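# Trireck Demonstration Recorder

The Trireck is a system for recording examples of handling tasks so that a learning program can be trained from them. It is supplied by the Plerkanthorpe Equipment Service to university departments, colleges and company laboratories, and may be hired by the term or bought outright. The Service is responsible for delivery, setting up, and the training of staff at the receiving site.

## Purpose

A learning program for a robot arm needs a large body of recorded attempts at the task it is to learn. Each attempt must hold the camera views, the positions of the arm and the opening of the gripper, all kept to the same clock. Departments that have built their own recording arrangements often find that files made in one month cannot be read beside files made in the next. The Trireck stores every attempt in a single fixed layout, whether it was made on a real arm or in simulation.

## What is supplied

| Item | Standard set | Teaching set |
|---|---|---|
| Hand controllers | 2 | 4 |
| Recording unit | Included | Included |
| Fukel simulation package | Included | Included |
| Wrist camera mounts | 2 | 2 |
| Kapoor review software | Included | Included |
| Robot arm | Not included | Not included |

Sites must provide their own arm, table and display screens. A list of arms that have been tested with the recorder is sent with each quotation. Enquiries about arms that are not on the list are welcome, but should be made before an order is placed.

## Recording an attempt

The operator holds a controller and moves the arm through the task. Recording begins when the trigger is first pressed and ends when the operator marks the attempt as complete, failed or spoiled. Failed attempts are kept by default, as many training methods make use of them. Spoiled attempts are set aside in a separate folder and are removed only on the instruction of the account holder.

Each attempt carries the name of the task, the initials of the operator and a short free note. Sites are asked to agree the wording of task names before work starts. Names can be changed later in the Kapoor software, but the change must be made for the whole set at once.

## Simulated recording

The Fukel package allows operators to practise and to record without the use of a real arm. The same controllers are used, and the files are laid out in the same way. Table height, lighting and the starting places of objects can be varied between attempts, by hand or from a prepared list.

The simulated wrist view looks out between the two gripper fingers, which have white bodies and dark, stepped pads. New operators should spend their first session opening and closing the gripper over a bare surface before any objects are added. 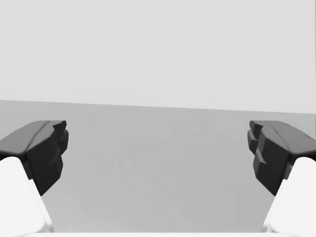 Simulated and real attempts are marked as such when they are saved, and the mark cannot be altered. They may be placed in one training set or kept apart, as the site prefers. The Service does not advise on the proportion of each, which depends on the task and on the learning method in use.

## Hire, purchase and support

Hire is arranged by the term and includes one visit for setting up. Purchase includes 2 years of support by telephone and email. Software updates are issued each May and are free of charge to sites with current support.

Recordings remain the property of the site. Hired units are wiped on return, and sites should copy their files before collection. The Service holds no copies.

Requests for quotations should be addressed to Latrice Boateng, Equipment Service, Plerkanthorpe, stating the arm in use and the set required.

Page last revised 27 Feb 2026.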